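Open afternoon in Broltham: "The plate is harder than it looks"

In May the workshop of Pritow in Broltham opened its doors for one afternoon. Over 50 visitors came, many of them with children. I met Hannelore Prantl, who is responsible for the demonstrations, at the table where two robot arms were working.

I asked her first why the table has such ordinary things on it. "People know a plate and a pair of glasses from their own home," she said. "When the arm takes a plate, they can judge for themselves if it is done well."

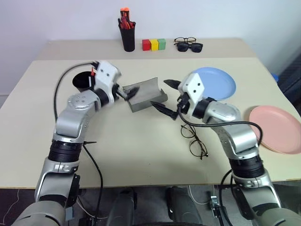 Both arms at the gray metal tray, with plates, glasses and pens on the table.

The tray is a task for two arms. Each arm must know where the other one is, Prantl explained, and the fingers should not push against each other. "My colleague Urs Ortner worked on this part for the whole winter. He still watches it with his hands in his pockets, so that he does not touch anything."

A boy beside us wanted to know if the robot can also wash the dishes. Prantl laughed. "Not with us. We are happy if it brings the plate to the right place."

She thinks that a plate is the more difficult object. It is flat, the rim is low, and the fingers must come to it at a good angle. Her group has repeated the plate task 449 times until now and wants to reach 1,000 before the autumn.

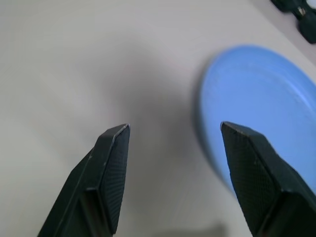 Open gripper fingers near the light blue plate. The inner faces have a fine diamond pattern.

What does she answer to visitors who are afraid for their jobs? "I listen to them," she said. "I worked 20 years in a packing hall before I came here, so I understand the question very well. I can't promise anything to anybody, but I can show them what the machine does today, also when it makes a mistake."

The next visit is planned for the school in Nastcombe. Prantl wants to let the pupils choose the objects there.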